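El turno de tarde en el comedor de Hanstead empezaba a las cinco y terminaba cuando se apagaba el lavavajillas. Torunn Torvik llevaba once semanas comiendo allí, siempre en la misma silla, la segunda a contar desde la columna, de espaldas a la máquina de café. Había elegido el sitio por eliminación. Las mesas largas pertenecían a los de tercero. Las redondas, junto a la ventana, tenían corriente. La suya cojeaba de una pata y por eso quedaba libre.

El reglamento de la residencia ocupaba 32 páginas. En la 5 se establecía que cada residente debía llevar su bandeja al carro y separar los restos. Torunn lo había leído entero la primera noche, con la maleta sin abrir, y lo cumplía entero. Su compañera de habitación, a la que todos llamaban Monix por motivos anteriores a su llegada, sostenía que el reglamento era un documento histórico.

– Está escrito para un edificio que ya no existe –decía–. Habla de una segunda escalera.

Torunn había buscado la segunda escalera. En su lugar había un tabique pintado de verde.

En octubre apareció un desconocido en la silla. No en la de enfrente, que habría sido tolerable, sino en la suya. Tenía delante un plato de arroz y un cuaderno de hojas cuadriculadas, y comía sin mirar el tenedor. Torunn se detuvo a un metro con la bandeja en las manos. Calculó las alternativas: la silla contigua, la de enfrente, la retirada al pasillo. Cada una implicaba una conversación o la ausencia de una conversación, y ambas cosas requerían un gesto inicial.

Se sentó enfrente. La mesa se inclinó hacia ella un centímetro, lo justo para que la sopa tocara el borde del cuenco.

– Cojea –dijo él.

– Sí.

– Hay que poner algo debajo.

Torunn abrió el bolsillo lateral de la mochila, sacó un cartón doblado en cuatro y lo colocó bajo la pata. Lo hacía todas las tardes. La sopa volvió a su nivel. El desconocido observó la operación completa y anotó algo en el cuaderno.

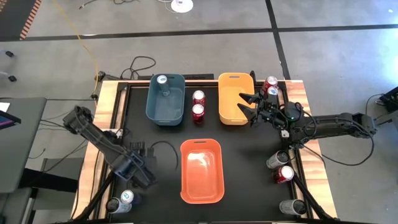
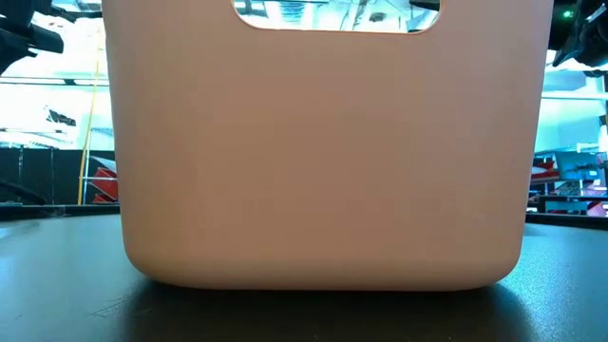 Se llamaba Kalinowski. Era el apellido; el nombre no lo dijo aquella tarde ni las siguientes. Estudiaba topografía y procedía de Mekeck, una localidad de 2921 habitantes, dato que facilitó antes de que nadie se lo pidiera. Había llegado con el curso empezado por un error de matrícula que tardó en corregirse. Le habían asignado una habitación en la planta baja, al lado de la caldera.

– ¿Qué apunta? –preguntó Torunn al cabo de 200 cucharadas, o de un tiempo equivalente.

Kalinowski giró el cuaderno. Era un plano del comedor a escala. Figuraban las mesas, la columna, la máquina de café, el carro. Sobre cada silla había una marca a lápiz: una cruz si estaba ocupada, un punto si no. En la segunda a contar desde la columna no había cruz ni punto. Había un signo de interrogación.

– El lunar de grasa del respaldo está gastado por un lado –explicó–. Alguien se sienta aquí siempre. No sabía quién.

– Yo.

Él cogió la goma, borró la interrogación con cuidado y sopló las virutas hacia el suelo. Después se levantó, rodeó la mesa con su plato y esperó. Torunn tardó en comprender que le estaba devolviendo el sitio. Se cambiaron. El cartón aguantó.

Comieron el postre, que era pera en almíbar, sin añadir nada de importancia. Por el altavoz avisaron de que la lavandería cerraba antes. Monix entró con el abrigo puesto, vio la mesa, vio las dos bandejas y siguió hasta la máquina de café sin saludar, cosa que en ella equivalía a un comentario extenso.

Al terminar llevaron las bandejas al carro. Kalinowski tiró los restos todos juntos. Torunn le citó la página.

– ¿Y la segunda escalera? –preguntó él.

– Un tabique verde. En el pasillo del fondo.

Kalinowski abrió el cuaderno por una hoja limpia y le preguntó cuánto medía.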